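3.2 Practice material and its effect on confidence

The second part of the survey asked nursing students in Gullton and Bendale how they had practiced wound closure before their first clinical placement. We received 612 answers. Most of the students had used fruit, cloth or foam at home, and only a smaller group had regular access to synthetic tissue pads (Figure 3). Students from Bendale reported less access than those from Gullton, which agrees with the earlier interviews by Kashindye and Mbwambo.

Confidence was measured on a scale from 1 to 5. The students who practiced on pads gave themselves higher scores, but we should be careful with this result. The same students also had more hours with a teacher, and our questionnaire did not separate these two factors. In the open answers, 25 students wrote that the price of the material was the main difficulty. Several others mentioned that the practice room closed before their shift ended. We return to the question of opening hours in Section 5.
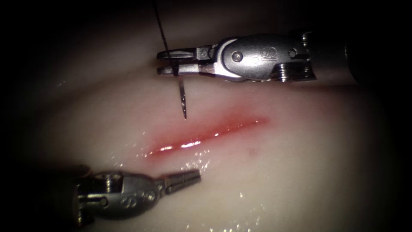
Figure 3. Synthetic tissue pad with a linear incision.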